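Benley Packaging
Home / Bottles and closures / Small water bottles / Eltness bottle and printed cap

Eltness small water bottle with two-part printed cap

Slim clear bottle for still drinking water, sold empty with separate caps, or filled and labelled to order. Intended for meeting rooms, hotel bedrooms, trolleys and counter service.

Product group: bottles, clear, screw neck
Height with cap fitted: 196 mm
Shape: straight body, rounded shoulder, narrow neck with moulded rings
Cap: one piece, flat top, low side wall
Print: cap top only
Contents: still water, or supplied empty

Cap

The cap top is flat and takes print across its full face. The standard layout divides the face into two areas. A short word or name goes in the upper area in dark lettering, and a solid block of colour fills the lower area, following the curve of the rim. The lettering may be set level or at a slant to the block. Text on the cap should be kept to a single word where possible. Small type on a curved closure loses detail at arm's length, and thin strokes are the first to go.

Colour blocks are printed in one ink. Green, blue, red and black are held in stock. Other colours are mixed to order and add one working week.
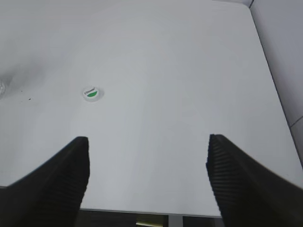
Can the caps be ordered without bottles?
Caps are sold separately in bags of 100, plain or printed. Check the neck finish of your own bottle against the drawing before ordering, as we do not take back printed caps.

Storage of loose caps

Keep bags closed until use. Loose caps should be stored top side up in a lidded tray, out of direct sunlight. Wipe the filling surface before laying caps out, and discard any cap that has been on the floor. Do not stack heavy items on open bags, as the side wall can be pushed out of round and the cap will then start cross-threaded.

Bottle and label

The body is clear from neck to base, so the water level can be read without lifting the bottle. Standard fill is to just below the shoulder. Filling higher is possible but makes spills more likely when the cap is removed.

Labels wrap around the lower part of the body. The usual arrangement is a dark ground colour with a contrasting panel for the name or logo, and one or two lines of small text beneath it. A narrow border at the top and bottom edges can be added at no charge. Any script can be printed, provided the artwork is supplied with the characters converted to outlines. Our studio does not set or check text in languages other than English, Italian and Lithuanian.

Where cap and label are to match, give the same colour reference for both. Ink on a white cap and ink on label film dry to slightly different shades, and a printed proof of each is recommended.

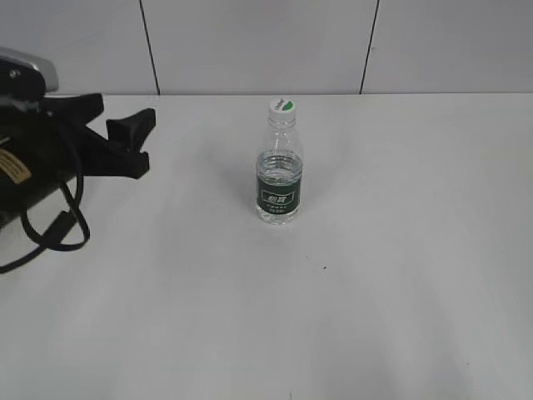 How should filled bottles be stored before use?
Upright, in a cool and dry place, away from sunlight and strong-smelling goods such as cleaning products. Do not freeze.

Ordering

Minimum order, filled and labelled: 600 bottles
Minimum order, empty with plain caps: one carton
Lead time from approved proof: around 3 weeks
Artwork: vector file, one layer per colour, fonts outlined

Repeat orders with unchanged artwork go straight to print. Changes to the cap only do not require a new label proof.

Related items

Seretti counter rack, holds bottles upright in two rows
Žukauskas hand capper, for empty bottles filled on site
Plain white caps, bagged
Label film samples, set of all stock colours

Delivery

Pallet deliveries are made to ground floor only. Saturday delivery is available on carton orders and must be booked at the time of purchase. Report damaged cartons on the day of receipt, with the batch code from the carton end.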